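Search notebook Go Advanced

Urnel bench notebook: gripper 6, finger swap and re-zero
25 April 2018, posted by the bench tech, second shift

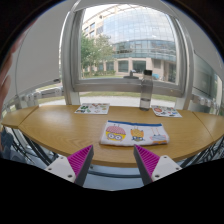 Swapped both fingers on gripper 6 this morning and I am still not convinced the fingers were the problem. The complaint from Eletti was "drops thin items," and the standing answer to any complaint about thin items is new fingers. Fine. New ribbed magenta pair on, dark gray contact strips facing in, white plates back on with three fasteners each. For the thin item I used the flat zipper pouch with the cartoon faces on it, lying on the table by the window with the sticker sheets and the gray bottle behind it. If the gripper can't get under a pouch, I don't care how well it does on the foam blocks.

Removal. Old left finger came off without a fight. Old right finger had one fastener in so tight I rounded the driver tip before it moved. Whoever did the last swap used thread locker on that one and on none of the others. Please don't. The setup sheet says hand tight plus a quarter turn, and I think that's optimistic, but it's what we agreed on.

Inspected the old pair under the lamp. Ribs fine, no tears at the base. Contact strip on the right one a bit shiny toward the tip. Shiny is not worn out. I have seen worse strips hold a sheet of card all day. Bagged both, labeled them, put them in the Jireš drawer. Do not throw them out.

Zero and stroke. Closed to contact, set zero, opened to full. Counter read 806 at full open. Old value in the November entry is also 806, so either the new fingers are identical to the old ones or the counter isn't telling me much. I lean toward the second. Closed and opened it 30 times by hand and zero came back off by one count on six of those. Within spec according to Prurkex. Their spec is generous.

Tip alignment. Left tip sits a hair proud of the right when closed. Loosened the large lower fastener on the left plate, nudged, retightened. Better. Went away for coffee, came back, still better, which I note because last time it wasn't.

Pouch picks. First few from the short side: poor. Tips slide over the edge unless you press down harder than I'd like on the table. From the long side, pinching up a fold in the middle, it holds. That was also true with the old fingers, I tried it yesterday before taking them off. So for thin items the approach matters more than the fingers, and I'd like somebody at Eletti to tell me which way they come in before we send another pair.

Sticker sheets: not tried. They'd be a harder test than the pouch and I'll get to it when I trust the zero.

Suspect list, in my order:
- play in the linkage (felt some with the plates off, didn't measure it)
- approach angle at their end
- the thread-locked fastener pulling the right plate slightly crooked
- the fingers, last

Log file from the hand cycling is 288 lines, saved under gripper 6 with the date. The firmware note that came with the Prurkex update claims "improved grip consistency." Consistency compared with what, it doesn't say. Left the firmware alone so there's only one change to argue over.

To do: feeler gauge on the linkage, new driver tip, recheck the left plate before it ships. If the tip has crept again I want the plate swapped too and I don't want to hear that it's cosmetic.

Urnel workshop notes, internal. Questions to the bench. Copyright Urnel. Back to top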